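Ticket 1681 - Covbridge headset loses video after 10 minutes
Opened by: Hinata Takeda
Status: waiting on customer

Hi Hinata, thanks so much for writing in, and for sending the flight log along too! I went through it over coffee and the video link drops at the same spot on both flights, right when the headset switches channels by itself. Firmware 2 had a habit of doing that.
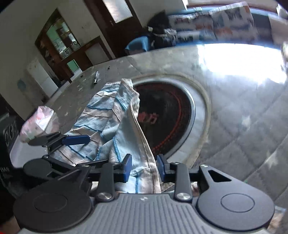 Attachment 1: gripper over gray table

Could you turn off Auto Channel in the headset menu, restart the drone first and then the headset, and fly one more battery close to home? If it still cuts out, send me the new log - the whole file, please, even if it's a big one - and I'll pass it to Osamu on the radio side.

Warmly,
Fiachra Conneely
Covbridge Support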